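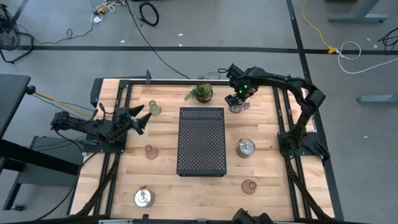

October, getting on for seven in the evening

Spent most of the day on the table again. The maple has come up well since the last coat of oil and I am trying not to put anything on it that will leave a ring. Ghada Moussa rang from Zadville at lunch to ask if I still had her glass jar. I said yes, and that she could have it back when I had finished with it.

The cups are the pink ones from the Bitar sale. I paid too much for them. I moved the succulent in from the windowsill, where it was getting the draught, and it can stay by the black panel for now. The two tins need a proper home – I keep using them for odds and ends and then can't find the odds and ends.

Wrote to Kedard about the shelf brackets. They want 45 pounds for the set and another 66 if I have them fitted, so I will fit them myself. 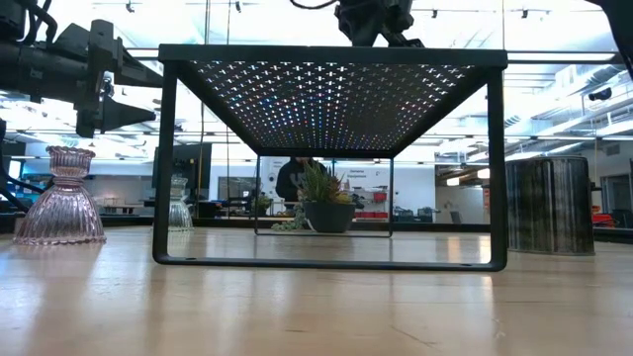

I like the table best with the lights on. The little white points go back and back in their rows, with a bit of blue and pink among them, and the black stand makes a good plain edge for it all. I would like it a touch lower, but the legs are the height they are. There are a few small marks in the wood near the front which I may sand out, or may leave.

Soup for tea, the last of the leek. The bus to Zilormont is at ten past eight tomorrow and I still haven't looked out my boots. Read 300 pages of the library book this week and have 171 to go – it is due back before I shall finish it.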